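Dralevis Brushed Throw, charcoal: review after a season of use

Sat 10 March
Filed under: Textiles, Living room

Item no. 2542. Bought at full price from the Fusbridge outlet store. Washed 13 times before this was written.

The Dralevis is a plain single-layer throw with a brushed face on both sides. It comes in oatmeal, rust and charcoal. I ordered charcoal. On the store page the color reads as a neutral gray; in daylight it leans toward blue, and next to a true black cushion the difference is obvious. Buyers matching it to a warm gray sofa should ask for a swatch first.

Construction

The edges are turned once and stitched with a single line. Stitch length is even on the long sides and slightly tighter at the corners, where the hem gets thick. One corner had a loose thread end on arrival. I trimmed it and it has not run. The care label is sewn into a short side and can be removed without opening the hem.

Washing

The label allows a warm cycle. I used cold for the first 4 washes and warm after that, with no softener. The first load released a good deal of lint and a little dye, enough to tint a white washcloth left in as a check. By the third load the rinse water was clear. Shrinkage was small and happened almost entirely in the length. Tumble drying on low takes 28 minutes in my machine. Line drying leaves the cloth stiff until it has been shaken out.

Pilling

Light, and confined to the middle of the throw where it rubs against jeans. A fabric comb removes it. The Evine throw I tested last June pilled sooner and over a wider area, though it was also the softer of the two when new.

Handling and drape

The cloth is matte and a little fuzzy, closer to felt than to fleece in the hand. It bends into rounded folds and does not hold a sharp crease, so it stacks badly on a narrow shelf. Gathered at one point, it creases outward from the pinch.

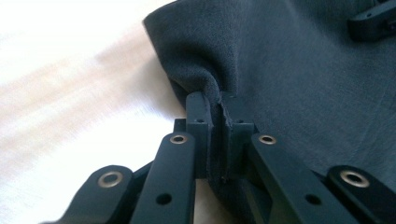 Folded in thirds and rolled, it stays put in a basket. Folded flat, the top layer slides off when the stack is moved. The nap picks up pet hair readily and gives it back to a damp rubber glove, less readily to a tape roller.

Warmth

Adequate for an evening in a heated room. It is too light for use as a bed layer in winter, and the width does not cover two adults.

Verdict

Recommended for chairs and small sofas. The stitching is sound and the color has held through warm washes. Points off for the lint in the first loads and for a product photo that hides the blue. The rust version is reportedly the same cloth; I have not tested it.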